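May 17, 2026

Home since six, feet sore, and I still can't stop talking about it, so the diary gets it now that everyone else in the house has gone to bed.

Open day at Dullen! I have been waiting for this since Marisol put the flyer through my door. I nearly didn't go, because the bus to Gistley only runs once every two hours on a Sunday and I missed the first one by the length of the block. Ended up getting a lift with Suleiman Bako, who drives like my grandmother but had a bag of plums in the car, so I forgave him. We talked about his roof the entire way.

They had set the whole ground floor up as rooms. I'd expected a big factory hall with yellow fences and something welding a car door. Instead you walk in and there's a kitchen, then a sort of hallway with coats, then a bedroom. The woman on the desk gave me sticker number 143 and told me to wander wherever I liked, and I did, twice over.

The kitchen was crowded, so I saw mostly the backs of heads. An arm on a post was putting cups on a shelf. It did four in a row and then stopped with the next one in the air, and the whole room held its breath (me included, over a cup!). Then it set it down so softly that a little boy in front started clapping. Slow, though. I could have done the full dishwasher in that time and had a coffee. I don't care, I loved it.

Renzo Morelli gave the talk at eleven. He has a big voice and no notes, and he spent 23 minutes on cloth. Cloth! I had never once thought about it, but a cup is the same cup wherever you put it, and a shirt is a different shape every time you let go of it. He dropped a dish towel on the table over and over to show us, and it never landed the same way. He said the people at Effiong, where he used to work, gave a whole summer to socks and were still arguing in August. Then he told us that a person's hands do the teaching first, with the same kind of gripper the arm will use, so the machine gets to learn from somebody who already knows how to fold.

I asked what happens if the person is bad at folding. Big laugh, but he took it seriously and said they keep some of the messy tries too. I wrote that on my hand so I'd remember it.

After that we went through to the bedroom in groups of up to 9. Nkechi Ezeani was running it, very calm, and she let us stand right up close. Laundry was the job, and it was dress pants when I got my turn to look. I have ironed a lot of dress pants in my life and never paid them so much attention. I kept thinking of Dad's good pair and how he'd never let any of us touch them. She has put a few pictures up for visitors already, and I printed one on the good paper to stick in.

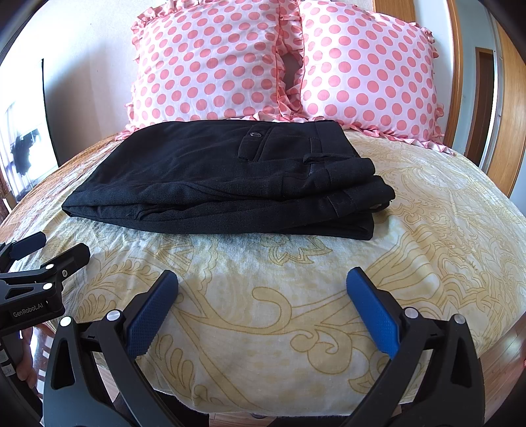
The black pants on the paisley bedspread, with the grippers open. Love those polka-dot pillows!

Then I got to try one! Nkechi handed me a spare gripper and a washcloth. It's a funny feeling, like eating with somebody else's chopsticks. I squeezed too early and got nothing, then squeezed too late and got the corner and half the tablecloth with it. Bohdan Antoniuk was next to me and folded his into a perfect square on the second go, and he was unbearable about it all through lunch (cheese roll, too dry, good pickle).

Bought a Billico notebook from the little stall by the exit because the cover was orange. Didn't need it.

Must ask Marisol whether they do school groups, and give Suleiman gas money. Washing is still in the machine from this morning and will have to go round again.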